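Can you really leave a cutting mat on a table full time?

Posted in Craft Rooms & Workspaces

Skekari

I keep reading that a big self-healing mat makes a good permanent cover for a work table, and I don't buy it. Everyone who recommends it seems to have owned theirs for a month.

My situation: one table, which gets used for fabric cutting, sorting, kids' play food, snacks, whatever lands there. I put down a green mat with the white grid, big enough to cover the table, and told myself I would lift it when I wasn't cutting. I have lifted it 2 times. It's a pain to carry and there's no wall free to stand it against. 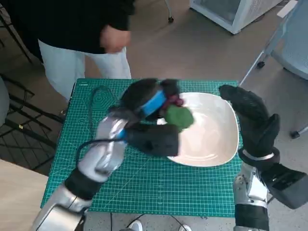

So now everything gets set down on it, including bowls and plates, and I'm wondering what I'm doing to it. The package says to keep it flat and away from heat, and then says almost nothing else. One store clerk told me hot dishes are fine "if you're quick." That sounds like something a person says when they want you to leave.

What I want to know:

Does a bowl sitting in one spot leave a dent that throws off the ruler later?

Is there any point in those "mat conditioner" sprays? The Trakavix one costs 20 dollars and smells like dish soap in the store.

Do the printed lines wear off if things slide over them all day?

Please, only answer if you've had yours out for a year or more.

Kofler

Mine has been on the table for going on four years, so I guess I qualify.

Dents: no, not from a bowl. I had a sewing machine parked on one corner for a whole winter and there was a dip when I moved it. It mostly came back. I would not trust that corner for a long straight cut, but I don't cut there anyway.

Heat is the real problem and the clerk is wrong. I set a mug down, just a mug, and got a raised ring that is still there. A rotary cutter jumps when it goes over it. Cold or room temperature dishes, go ahead. Anything off the stove gets a trivet, and I don't mean a folded dish towel. I tried that too.

Lines: they fade where you cut, and they don't seem to care about things sliding. Mine are nearly gone along one 23 inch stretch where I always line up the ruler. I measure with the ruler now. I never fully trusted the printed grid. Lay a good ruler on yours and check, you may find it's off a little by the far end.

Skip the spray. Cool water, a drop of dish soap, a soft brush, let it dry flat.

Hulero

just get a cheap tablecloth and put it over the mat when your not cutting. problem solved

Skekari

Thanks, Kofler. I checked the grid against a metal ruler and it's off by the width of a pencil line at the far end, so that's one more thing the package didn't mention. The trivet I can live with.

Hulero, I thought about a tablecloth, but then I have 2 things to lift off before I can cut anything, and I already don't lift the one.

Still not sold on leaving it out for good. If someone has gone back to a bare table and a smaller mat you pull out as needed – did you stick with it, or did the mat just move to the floor behind the door?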